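Allham Shared Workshop
Call for participants – garment folding build, September session

We are looking for people to join a small build group working on a two-finger gripper and a folding routine for ordinary laundry. The work happens partly at the workshop in Allham and partly in participants' own homes. No background in robotics is needed for most of the places. Two of the places need some experience, and those are marked further down.

What the project is

The project is called Clotent. It started as a bench build by Kane Kereama and has been run out of the back bay of the workshop since spring. The aim is a pair of arms that can take a sweatshirt or a T-shirt from a flat start to a finished fold on a bed or a table, using parts that a person can print, buy, or cut at home. The arms sit on the Quintero base, an open frame we designed last year. The control board and the firmware are called Fladex. Plans for both are on the shared drive and you will get access when you join.

Before the arms can do any of this on their own, they need a lot of recorded folds done by people holding the same gripper by hand. That is the part we need help with most.

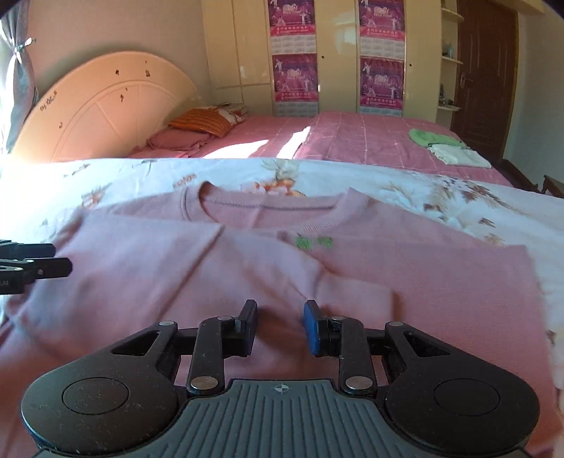 Home folding is done on whatever surface you normally use, with your own clothes and your own bedding. We want patterned sheets, uneven light, and rooms with things in them, because the bench recordings all look alike and the software does badly anywhere else. A crew-neck sweatshirt folded lengthwise on a flowered sheet, one half over the other, is a typical middle step, and the fingers come down open above the fabric before each grip. Sweatshirts, T-shirts, towels and pillowcases are all in scope. Please leave out anything with zippers for now.

Places available

Home folders. You take a hand-held set home for the session and record folds in your own time. You need a bed or table you can walk up to from at least one side, and a place to charge the recorder overnight. The target for the whole group is 3125 usable folds. We have 992 so far.

Linkage builder (one place, experience needed). You will rebuild the finger linkages, replace worn rivets, and fit and test finger pads. We are still trying pads of different material and thickness, and the results need to be written down properly. You should be comfortable with a drill press and a rivet squeezer.

Firmware tester (one place, experience needed). You will load Fladex builds onto the boards, run the arms on the bench, and file bug reports. Some C is useful. Patience with serial cables is more useful.

Sorting and labeling. You watch recordings at the workshop and mark where each grip starts and ends. Bad takes get tagged and set aside – please don't delete them.

What you get

Home folders receive a flat 70 dollars for the session, paid when the set comes back with its charger and case. The linkage and firmware places are unpaid but come with bench access for the month and free use of the print room. Everyone gets the full plans and can build their own copy of the arms. Several of us plan to.

What we ask

You must be 18 or over and live close enough to pick up and return a set in person. Everyone comes to one evening at the workshop before starting, from 6:30 to 8:30 p.m., to learn how to hold the gripper, start and stop a recording, and check a file. If you can't make the first evening there will be a second one.

Recordings made at home show your room. Take down or turn around anything you don't want recorded, and ask other people in the house to stay out while you work. Files stay on the workshop server and are used for this build only. You can ask for yours to be removed at any point up to the end of the session.

Please don't open the gripper yourself. If a finger gets stiff or a pad comes loose, put the set back in its case and bring it in. We keep a spare.

How to apply

Send a short note to Ragnheiður Snorradóttir through the contact form on the workshop page, with "Clotent" in the subject line. Say which place you want, which evenings you are free, and, for home folding, what kind of surface you would use. For the linkage and firmware places, add a few lines on something you have built or fixed. A photo of it helps. No résumé needed.

Home folding sets are handed out in the order that people finish the workshop evening. Questions about the hardware can go to Kane, who is at the bench most evenings after 7.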